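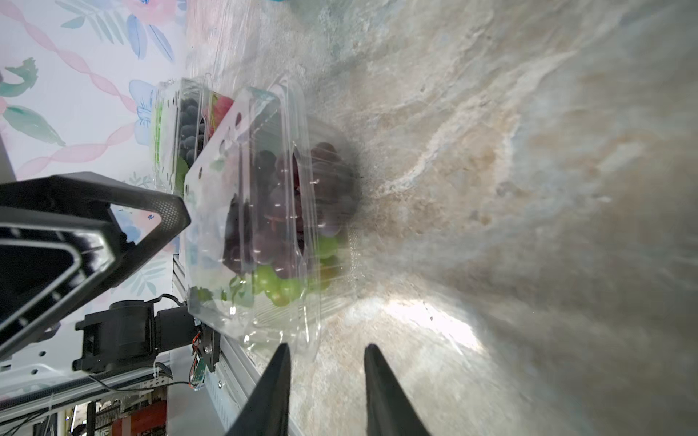 Trudeck tests whether a two-arm policy can localize transparent packaging from wrist views alone. The hard case is glare: reflections across the clamshell lid partly hide the grapes, and the policy has to place its fingers anyway.

## Data

- 200 teleoperated episodes, 50 held out
- Wrist and fixed views, synchronized
- Operators: Rahel Zürcher, Genivaldo Portela
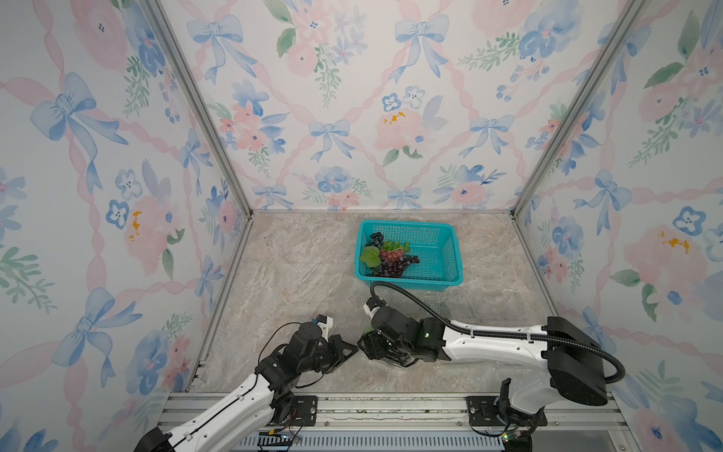

Held-out episodes use the same patterned walls and marble-look floor as training, so don't read the scores as generalization to new backgrounds.
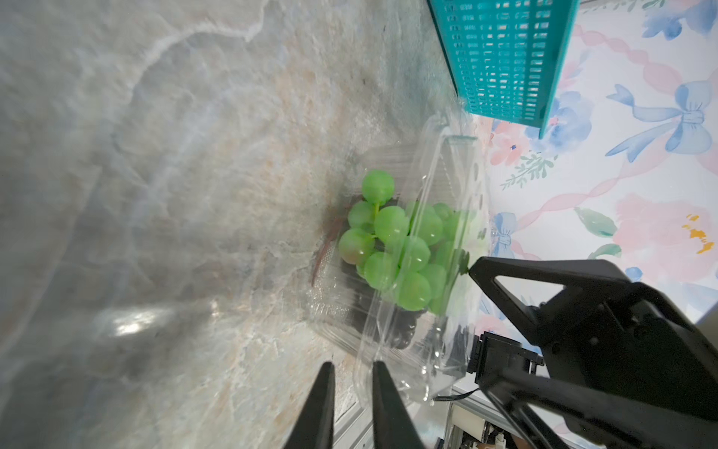 *Wrist view: green grapes in a clear clamshell, both grippers in view.*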